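MKT 164 - Promotion and Brand Experience
Handout 7: Launch Events and Public Stunts
Instructor: Zainab Adebisi

Read this before the next session. The terms set in capitals may come up in the short written exercise.

1. What a launch event is for

A launch event puts a new product in front of people at a set time and place. It can be closed (press, buyers, invited customers) or open (anyone who walks by). A PUBLIC STUNT is an open event built around one act that can be understood in a few seconds.

The people standing there are the first audience. The second audience sees it later in clips, news items and posts, and for most stunts it is much larger. Plan for both. An act that needs ten minutes of standing still will lose the first audience, and one that makes sense only from a certain corner of the square will lose the second.

2. The brief

Before any idea is discussed, the client and the agency should agree on one page that covers:

- the single product claim the event has to carry
- who should notice it, in plain terms ("commuters under 30", not "urban explorers")
- what those people should do next
- the budget ceiling and who can approve changes
- what the brand will not do

The last item is the one most often left blank. It matters when the agency proposes something loud and the client has four days to answer. 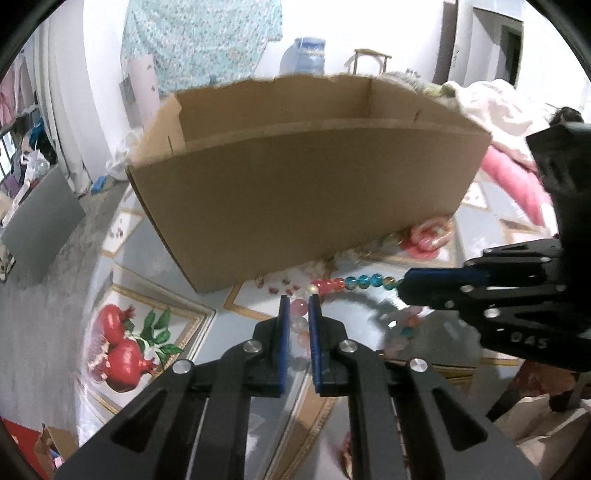
Fig. 7.1. Cardboard box and beads on a printed tablecloth.

3. Case: Enora and the Vanlow station event

Enora sells light rain jackets. For its June launch it hired the agency Karamanlidis to run an open event outside Vanlow station. The claim was that the jacket packs down small enough to fit in a coat pocket.

The first idea was a giant inflatable jacket. It was dropped because size was the opposite of the claim. The second idea was used: performers in ordinary office clothes walked out of the station in the evening rush, stopped together, pulled jackets from their pockets, put them on and walked away. The act took 32 seconds and was repeated through the evening.

Enora gave away 100 jackets and handed out 3,000 cards with a store code. The cards were the only part of the event that could be traced to a sale. Students usually ask why the codes were not printed on the jackets' hang tags as well. The tags had already gone to the printer.

Points to note:

- The act was the claim. No one had to read a sign to get it.
- The site matched the buyer. These were people who would be walking home in bad weather.
- The repeat was cheap. Once the permit and performers were paid for, each extra round cost very little.

4. Permits and the site

Check who controls the ground. A sidewalk may belong to the city while the steps next to it belong to a landlord or a transit company, and each may want its own form. Ask about sound levels, blocking of exits, insurance and cleanup. Get the name of the person who will be on duty that day.

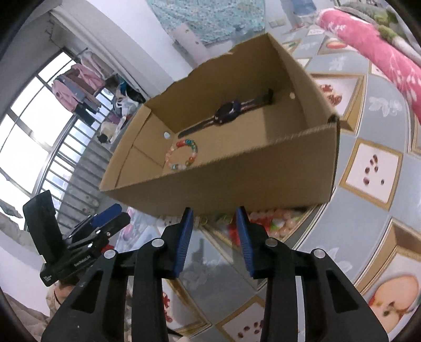 Fig. 7.2. Wristwatch and beaded bracelet in an open box.

5. Measuring results

Three kinds of numbers get mixed up in event reports.

REACH is how many people could have seen it. It is easy to inflate, and foot traffic figures are often passed off as an audience.

RESPONSE is what people did: took a card, scanned a code, asked a question.

RESULT is sales or sign-ups against a normal period. Pick the comparison period before the event - picking it afterward invites a flattering choice.

6. Giveaways and small items
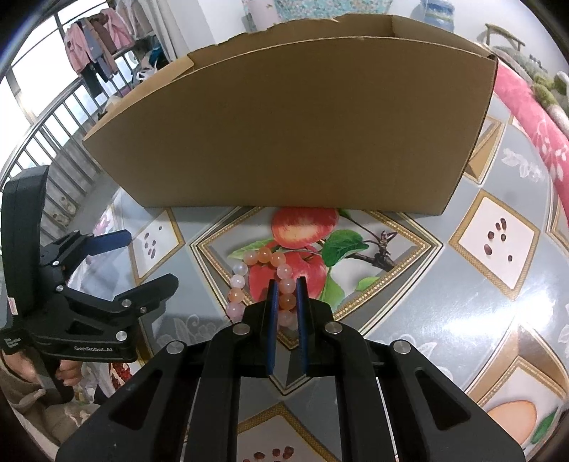

A giveaway should either be the product or lead to it. Nandetitz, a maker of travel bags, once planned to hand out key rings and changed to luggage tags, which people kept on their bags and which carried the name through airports. Small wearable things work in much the same way. A beaded bracelet like the one in the gripper costs little to mail and can be worn right away, but it says nothing about a bag or a jacket unless the colors or a charm tie it to the brand. Write down that link before ordering.

7. Exercise

Choose a product you own. In one page, state its claim, propose an act that shows the claim, name a site, and list one measure each for reach, response and result. Bring a printed copy to class.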